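Célula de bancada Skasta 2B para manipulação de alimentos
Dois braços, mesa fechada em três lados, fornecida com plano de verificação de segurança

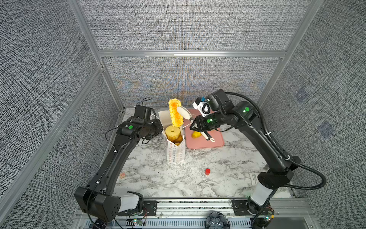

Descrição geral

A Skasta 2B é uma célula de bancada com dois braços robóticos, destinada a laboratórios, escolas técnicas e cozinhas de ensaio que trabalham com frutas, legumes e embalagens. Os braços são fixados num trilho metálico na borda frontal da mesa. Painéis cinzentos revestidos de tecido, montados em perfil de alumínio, fecham as laterais e o fundo. A frente fica aberta para carga e limpeza.

No braço direito, a garra paralela pode segurar utensílios manuais, como um descascador. O módulo de câmera vai montado no punho, atrás da garra.

Referência: 3.254
Fabricante: Stullero
Distribuição e assistência: Costigan

O que está incluído

Dois braços com garra
Trilho frontal com suportes de fixação
Estrutura de alumínio com painéis em três lados
Tampo com padrão de mármore branco
Módulo de câmera de punho
Botão de parada de emergência com cabo
Manual de instalação e ficha de avaliação de risco em branco

Utensílios, tábuas e recipientes não estão incluídos.

Normas e responsabilidades

A célula é entregue como conjunto a integrar. A avaliação de risco segundo a ISO 12100 cabe a quem a coloca em serviço e deve cobrir a aplicação completa: braços, garras, utensílio, peça e acesso frontal. Para os requisitos de robôs industriais e da sua integração, consultar a ISO 10218, partes 1 e 2. No Brasil aplica-se também a NR-12.

Um utensílio com lâmina muda a avaliação. Um braço com força limitada continua a oferecer risco de corte quando segura um descascador. Nesses casos, a operação com pessoas dentro do alcance não é autorizada pela Stullero, seja qual for a velocidade programada.

Os painéis delimitam a área de trabalho e reduzem reflexos para a câmera. Não são proteções fixas e não devem constar como tal na avaliação de risco.

Regras de uso

Marcar no piso uma faixa livre de 40 cm diante da borda frontal, além da distância de segurança calculada para a aplicação.
Colocar o botão de parada fora do alcance dos dois braços.
Retirar o utensílio da garra só com os acionamentos desligados. O indicador luminoso no punho não serve como confirmação de ausência de energia.
Prender os cabos ao longo dos braços com os clipes e conferir a folga em toda a amplitude do movimento.
Manter sobre a mesa apenas o que a tarefa exige.
Limitar a velocidade a 200 mm/s durante a programação e os primeiros ciclos.
Anotar cada troca de utensílio no registro da célula.

Contato com alimentos

As garras padrão não têm grau alimentício. Produto tocado por elas ou processado na célula é material de ensaio e deve ser descartado. O tecido dos painéis não pode ser lavado com jato; usar aspirador e pano úmido. Suco de fruta no trilho deve ser removido no fim de cada sessão, com a alimentação desligada.

Verificação periódica

A cada 16 horas de operação: aperto dos suportes, estado dos cabos e dos dedos da garra.
Toda sexta-feira: teste do botão de parada com os dois braços em movimento, sem utensílio.
Depois de qualquer colisão: parar, inspecionar e repetir a calibração.

Suporte

Dúvidas de integração: Delwyn Ellery, Costigan
Peças e garras: Kobina Antwi, Costigan
O modelo da ficha de avaliação de risco foi revisto em outubro. Quem tem a versão anterior pode pedir a nova sem custo, informando o número de série.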